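Sinddale Teaching Lab: Progress Report to the Skumska Fund
August 26, 2026
Prepared by Morenike Adeyemi

Summary

The bench refit paid for by the first part of the grant is finished, and the sample handling room has reopened to students. Two items are behind schedule and are covered at the end of this report.

Work completed

The old shelving came out in the first week. Ekene Mohammed sorted what was on it, discarded expired stock and moved the glassware to the lower cabinets. We now have 48 student places across the year, up from what the room could safely handle before.

Small supplies were the larger job. Tubes and tips had been kept in mixed drawers, and students lost time looking for them. We have changed to a simple layout that is the same at every station — rack to the right, a shallow cardboard tray in front, box to the left. Single tubes go in the tray while they are being worked on, so they do not roll off the bench. The clear acrylic racks let staff check the tubes without lifting them out.
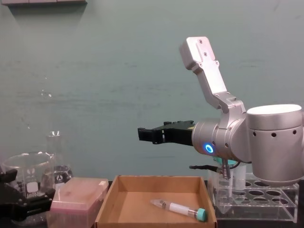

Spending

Costs to date are within the approved budget. The racks and storage boxes came from Abubakar, who held the quoted price. The cardboard trays cost very little and we expect to replace them every term. No money has been moved between budget lines.

Items behind schedule

The label printer from Asix has not been delivered. Until it arrives, tubes are being labeled by hand, and we have asked staff to keep to the short code agreed in the spring.

The written guide for new students is in draft. Six of the seven sections are done. The last one, on waste and cleanup, needs a review by the safety office before we can print it.

Next steps

We plan to run the first full class in September and will collect comments from students and staff after two sessions. Ekene will send the receipts for the racks and boxes separately. We would like to request the second payment once the printer is in place.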